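ok thread on the arm fault bc people keep asking. it's long sorry

short version: the arm dropped its elbow while it was passing over the box. joint 2 lost torque for a moment, then the controller caught it and slammed on the brakes. all in sim so nothing got hurt except the schedule

Negin Mazandarani spotted it first. she was replaying last night's runs for the Clomico cell and one trace had this ugly dip in it. same place every time, forearm stretched out, right over the box

thought it was the physics settings. wasn't. spent almost 8 hours on those settings btw

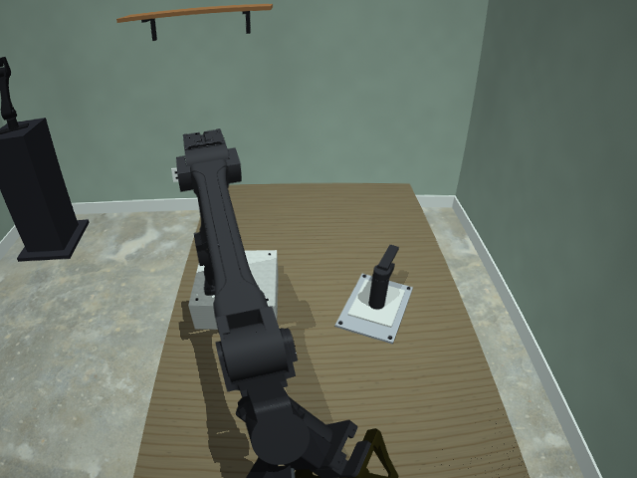 Does the real arm do the same thing?

We don't know yet. It's locked out until Joaquim Henriques has gone thru the brake logs, and no one jogs it before then, not even at slow speed.

what we do know — the payload value was wrong. somebody (me) pulled the gripper off the model and left its mass in the config. so the controller was holding up a tool that isnt there, and the gravity comp was off for every single move

that explains the drift. doesn't explain the torque loss. 2 seperate problems imo, Saeed Najafi thinks it's one

Saeed's theory: bad mass trips the limit check, limit check cuts torque before the brake is on. if he's right the order is backwards in the Trurnix driver and thats a safety bug, full stop. on a real floor that's an arm coming down on whatever is under it

so for now: if you're on our January config, stop. check payload mass against what's really on the flange. don't trust the stop button to hold the elbow, stay out from under it

rerunning tonight with the mass at zero, same path. will post the traces here when I have them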